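Lo 生活互助站 > 居家 > 洗衣與收納

薄布怎麼折都歪,攤平就攤到沒耐心,求救

瀏覽 2,608 次 標籤:折衣服、布巾、抽屜收納

Tsung-han Tseng

大家好,第一次在這一區發文,平常都是在廚房那區潛水的。

事情是這樣,我六月搬家之後突然想開了,決定把家裡的布全部好好折一次。擦碗的、蓋麵糰的、包便當的、鋪在層架上的,還有幾塊買來根本想不起來要幹嘛的。以前我都是揉一揉塞進抽屜,要用再抽出來抖兩下,反正也活到現在。可是新家廚房的抽屜比較淺,一塞就卡住,有一次卡到我整個抽屜拉不開,拿鍋鏟從縫裡面伸進去壓了半天才救回來(鍋鏟還刮花了),從那天起我就下定決心了。

然後我發現我不會折布。

厚的毛巾沒問題,對折再對折,它自己會乖乖躺著。麻煩的是薄的軟的那種。我的流程是先放到桌上,抓兩個角拉開,看起來好像平了,換去拉另外兩個角,剛剛拉好的那邊又縮回來。我就再繞過去拉,再縮。有時候中間會鼓出一道一道的摺子,我用手掌去推,摺子就從中間跑到旁邊,旁邊就凸出去一塊,邊就不直了。邊不直我就對不準,折出來一邊厚一邊薄,疊在一起像快要倒的書。

桌面是白色的,很滑,我在想會不會也有關係?之前在舊家是在床上折,床上摩擦力大,布不太會跑,可是床太軟,壓不實,折完一拿起來就散。所以也不知道該怪桌子還是怪我。

網路上的影片我看了好幾支,每一支都是從「先把布攤平」開始,然後鏡頭一切,布就已經平了!我就是卡在這句啊!有沒有人可以把「攤平」這兩個字拆開來講給我聽?

順便問幾個小問題:

一,到底要從哪裡開始拉,角還是邊?

二,已經有摺子的布需要先燙過嗎?我很懶,燙斗還在搬家的箱子裡沒拿出來。

三,抽屜裡面到底要直立還是平放,我買了 Komeck 的分隔板還沒拆封,想說先學會折再拆。

最讓我生氣的就是這塊綠色的,特別愛皺。下面那一段還算方正,下緣也差不多直,只是有點往右邊斜下去,再往上就不行了,左邊鼓出來一塊,中間都是摺子,到最上面越收越窄。我每次看到它變成這個形狀就想直接塞回抽屜。

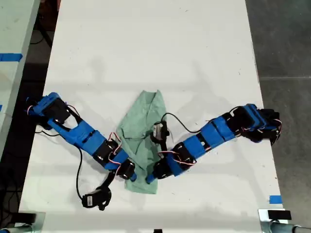 Pui-shan Fang

從邊開始拉,別從角開始,這是我唯一想用力講的事,其他都可以商量。

我自己以前也是抓角派,而且是兩手各抓一個角往外扯的那種。薄布被這樣扯,力氣會走對角線,中間就起一條斜斜的稜,你再去拉另外一組角,稜就換一個方向,拉到天荒地老都還在。後來我是在一間叫 Badside 的小布行打工,天天理布,被老闆娘唸到改過來的。她那邊的布又薄又滑,比你家的難搞多了。

我現在的做法寫給你參考,寫得有點囉嗦,你慢慢看。

先別急著放到桌上。拿起來,兩手抓同一條邊的兩頭,站起來抖,手臂往上抬再往下甩,像在甩床單那樣,甩個幾下。很多人坐著折布,坐著是甩不開的,布底下那半截還捲在一起就落到桌上了,之後你用手推的那些摺子,有一大半都是這時候留下來的。

甩開之後,讓離你遠的那條邊先碰到桌面,然後手往自己這邊收,布會一路躺下來。速度慢一點點,空氣會從底下跑掉。太快的話布底下會包一泡空氣,啪一聲落下去的時候就歪了。這個動作看影片很快,第一次做會覺得手臂不夠長,沒關係,退半步。

落下來之後先看一條邊就好,只看一條。選最長的、或是你最看得順眼的那一條,把它跟桌子的邊緣對齊。我都是選靠近我的這條。對齊的時候手指平放在布上往兩旁滑出去,不要捏起來。捏起來會把布拉長,放手又縮回去,就是你講的那個「剛剛拉好的又縮回來」。

這條邊好了之後,左手整個手掌壓在邊的中間,右手從壓住的地方往外、往上抹。每抹一次都從壓住的地方出發,把摺子趕到對面那條邊外面去。你說摺子會從中間跑到旁邊變一塊凸出來,八成是推到一半停了,它就停在那裡。要一路推出去,推到布的外面。

如果凸出來的地方推不掉,就是底下有一層翻進去了。這種就不要推了,掀開來看,把翻進去的拉出來,再重新放。我看過很多人死命推一個底下有翻折的地方,推到桌子都在動。

至於滑的桌面,我覺得是好事欸。滑的桌面布比較好滑開,粗的桌面你一推布就卡住,反而起新的摺子。你覺得布一直跑,是沒有一隻手在固定。真的跑得很厲害,就拿個有點重量的東西壓在那條已經對齊的邊上,我用過磨刀石、用過糖罐,我弟用手機(後來忘記收,手機被折進去,找了一個晚上)。

燙不燙看布。洗完晾的時候有好好拉過,就不用燙。如果是在洗衣籃裡面擠了一個禮拜才想到要折,那你用噴霧噴一點點水,手掌抹過去,放著等它乾,也差不多了。我都這樣,燙斗一年拿出來兩次。

直立平放的問題我沒什麼意見,我家是亂放的,哈哈。

路過的阿本

布這種東西塞進去就好了啊,會用到的永遠是最上面那一塊。

好啦認真回一下,直立。平放你會永遠只用上面那兩塊,下面的放到有味道。直立的話拿一塊不會弄倒旁邊的,前提是要塞到剛剛好滿,太鬆會倒。分隔板不一定要先學會折才拆,先拆出來量一格多寬,你才知道要折成多寬。我當初就是折完一整疊才發現寬了一點點,全部重來,差點把抽屜丟掉。

我家那個抽屜內寬 87 公分,隔板裝下去以後可以用的只剩 83 公分,那四公分不知道被誰吃掉了,所以一定要裝好再量,不要看包裝上面寫的。

另外不要花錢買什麼折衣板,我花過 2,000 塊買了一組 Stemik 的,折T恤是還可以,折薄布完全沒用,布會從縫裡面掉下去。現在拿來墊電風扇。

Tsung-han Tseng

謝謝兩位!我昨天晚上就試了,來回報一下,順便再問一個後續的。

先講好消息,站起來甩這招太有用了,我之前真的都是坐著弄的。甩開再放下去,厚一點的擦碗布幾乎不用再推,直接就可以折。我一口氣折完一疊,站著看了很久,有點感動,還叫我媽過來看,她看了一眼說她本來就都這樣折,然後就走了。

「只看一條邊」也很有用。我以前是四條邊一起看,看到哪裡歪就去哪裡拉,難怪一直在繞圈子。現在我先把靠近自己的那條弄好,壓住,再慢慢往對面抹,心情平靜很多。壓的東西我用的是一罐沒開的豆瓣醬,重量剛好,底也是平的。

燙斗的話我還是沒拆箱,噴了一點水,有比較好,不過我噴太多了,有一塊放到半夜還是潮的,只好又掛起來。噴的時候真的要離遠一點噴,不要像我一樣湊在前面狂按。

阿本說的分隔板也拆了,你說得對,先裝再量,差真的差在那個厚度。我一開始還不信,照著包裝寫的先折了三塊,放進去就頂住了。

再來是壞消息,綠色那塊還是不行。我照著 Pui-shan 的順序做,第一次放下去整塊皺成一團,第二次好一點點,邊對好了,可是只要從其中一頭提起來想要對折,另外一頭就自己縮成一坨。放下去又皺回來了,等於前面都白抹。
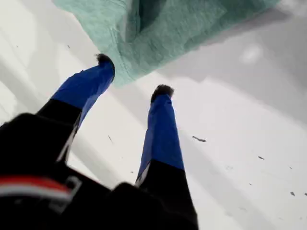 所以我現在的問題變成:攤平這一步我可以了,但是對折的時候要怎麼拿,才不會把已經抹平的又弄皺?我試過兩種,一種是捏兩個角提起來往回翻,中間會垂下去,垂下去的那段先碰到布面,就卡在那裡,後面的一路歪過去。另一種是不提起來,直接貼著布面推過去,這種更慘,上面那層推過去了,下面那層也跟著走。

還有就是捏的地方到底要多靠近角?我捏在最尖的那一點,角會被我捏得翹翹的,折完角上有兩個小耳朵,怎麼壓都壓不下去,看了很煩。捏遠一點,角又自己往裡面捲。是不是我手太笨?我媽說是,但是她不肯教我,她說這種東西看就會了。

如果薄布真的就是沒辦法折得很整齊,也請直說,我會考慮讓它退休去擦窗戶。

Pui-shan Fang

你進步很快欸,先恭喜。豆瓣醬好,記得折完要拿走。

薄布可以折整齊啦,不用讓它退休。對折這一步的重點在翻的距離,你一次要翻半塊布,中間當然會垂。布越薄越軟,懸空的那一段就越不聽話。

我的辦法是不要捏角,兩隻手的拇指在上面、其他四隻手指伸到布底下,整個手掌托著那條邊的下面,托進去大概一個手掌深。這樣提起來的時候,邊是躺在你手指上的,不會垂成一個弧。然後低低地帶過去,離布面只有一點點高,到對面了先不要放,看一下邊有沒有對到,對到了手指再從底下抽出來。抽的時候往旁邊抽,往自己這邊抽會把布帶回來。

如果布比較長,兩隻手撐不住中間,就拿一把尺或是一本薄的硬殼書,橫著壓在你想要折的那條線上,布從書的邊緣翻過來,翻好再把書抽走。布行裡面的人是用一塊木板,我在家用月曆後面那塊硬紙板。這個方法很笨,可是對很軟的布特別管用,折線會非常直。下面那層也不會跟著跑,書壓著呢。

角的部分,捏在離角兩三個指頭寬的地方就好。小耳朵那個是被你捏出來的,跟你手笨不笨沒關係(可能有一點點)。已經有耳朵的,用指腹從裡面往角尖的方向抹,抹幾下會倒下去。有些布的角本來就縫得比較厚,縫線在那邊擠成一團,那個就放過它吧,折的時候把角往裡面收,看不到就好了。

還有一個可能,你那塊布說不定本來就不是正的。薄布洗過幾次會走樣,有的是車邊的時候就拉歪了,四個角根本不是直角。你可以把它沿著對角線折一次看看,兩個角對不對得起來。對不起來就是布歪,那你怎麼對都會多出一截,這時候只顧一條邊,另外一邊多出來的折進去藏著。我店裡的客人有一半拿回來抱怨折不齊的,一對都是這樣。

歪得不多的話,可以在還濕的時候救一下。洗完兩個人各抓一頭,往短的那條對角線的方向拉一拉,再掛起來。一個人的話就一頭用晾衣夾夾住,自己拉另外一頭,不要用太大力,我拉破過一塊,那塊還不便宜。

路過的阿本

或者捲起來。

我講真的,薄的我後來都用捲的。先對折一次就好,歪的也沒關係,從一頭捲到底,直立插在分隔板裡面,從上面看就是一個一個圓圈,誰知道裡面有沒有對齊。捲的時候手要壓緊,鬆的話放著會自己打開。要是還是會打開,就把最後那一小段塞回捲子的口裡面,跟塞襪子一樣。

缺點是中間會有一點點捲痕,包便當的話沒差,鋪桌子的就不要。

Tsung-han Tseng

硬紙板的方法成功了!!我拿的是搬家紙箱剪下來的一塊(終於有一個箱子派上用場),壓著翻過來,真的整條線都是直的,下面那層也沒動。對角線也試了,差了快一個指頭寬,所以果然布是歪的,我可以跟我媽說不是我笨了。

捲的我也試了兩塊,好快喔,有點後悔這麼晚才看到。目前的分配是厚的折,薄的捲,綠色那塊看我當天心情。抽屜現在可以一次拉到底,我沒事就去拉一下。

剩下一個小問題,分隔板會在抽屜裡面前後滑,你們有墊什麼嗎?我在想要不要剪一塊止滑墊,還是說另外開一篇問比較好?

路過的阿本

止滑墊就可以,剪得比抽屜小一圈,先放墊再放板。不要用雙面膠,拆的時候會想哭。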